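Putus – a word list for clothes and laundry talk

Hi! Putus is a plain text list of 2484 words and short phrases people use for clothes, washing, folding and mending. I started it because my spelling checker kept underlining "placket" and I got annoyed. Then Sadia Shaikh sent me her grandmother's sewing notes and it got out of hand (in a good way). 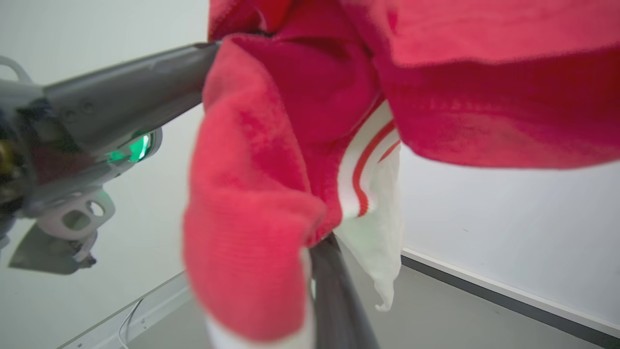
Red fabric, filed under "cloth, general".

What's in the folder

words.txt is the main list, one entry per line, all lowercase. regional.txt has 611 entries that only some people would know, with a short tag for where I heard them. Wajid Janjua did most of the tagging and he's much stricter than I am, so if your word got moved, go argue with him!
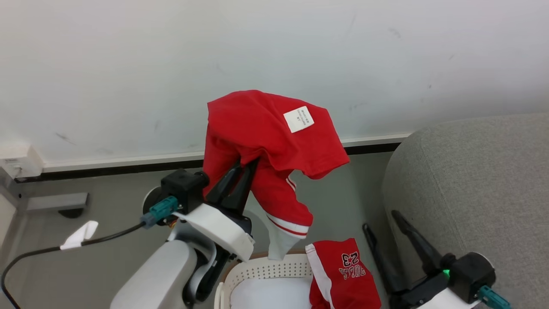 I kept two spellings wherever people really do use both. Hyphens are a mess – I went with whatever the person who sent the word wrote, and I know "tumble-dry" and "tumble dry" both being in there will bother some of you. It bothers me too.

How to use it

Load it line by line as UTF-8. There's no header row. If you're making a crossword or a spelling game, drop anything with a space in it first, which leaves you about 4 in every 5 entries.
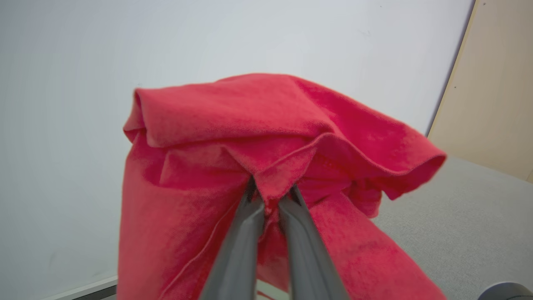
Known gaps

Hats are thin. Shoes aren't covered at all, and I'd like to keep it that way, please. Gertraud Lehner has promised me a batch of knitting terms, so that part should grow by December.

Household words crept in as well: "skirting board" sits right next to "skirt" and I've decided I like it there.

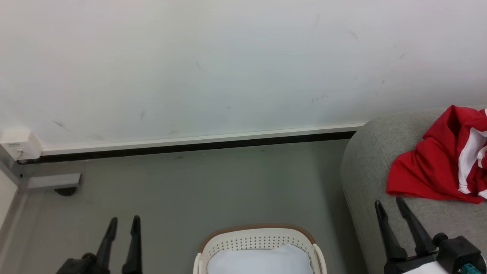
Plurals are only listed when they're odd. So you get "scarves" but you won't get "shirts", and if you need every form you'll have to build them yourself.

License and thanks

Use it for anything, just keep the credits file with it. Big thanks to Tahira Yousafzai for finding all the doubles in the first version. Send new words as a plain text file, please, I can't face another spreadsheet.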